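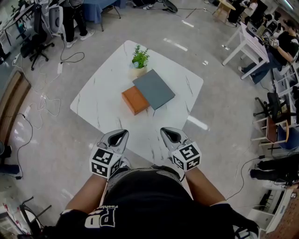

Section 5: Setting up the brushing timer for your kid

I wrote these steps after getting the Evadik timer going for my own two, so they're in the order that worked at our sink.

1. Charge the base overnight before the first use. The light goes solid green when it's full.

2. Hold the side button until you hear two beeps, then let go. Now pick a song – my youngest went straight for the frog one.

3. Set the time to two minutes. It ships at one, and that's too short for back teeth!

4. Press the brush handle onto the base until it clicks. If the light blinks orange, lift it off and try again.

5. Let your child press start. Mine will brush if they get to push the button (and fight me if I do it).

Note: The star counter goes up to 76 and then starts over at zero. Write the total down first if you're promising a prize.

Caution: Don't rinse the base under the tap. Wipe it with a damp cloth and keep it out of the tub.

Caution: Sore or bleeding gums that last more than a few days need a dentist – please stop fiddling with the settings and call yours.

Changing the song volume is in Section 6.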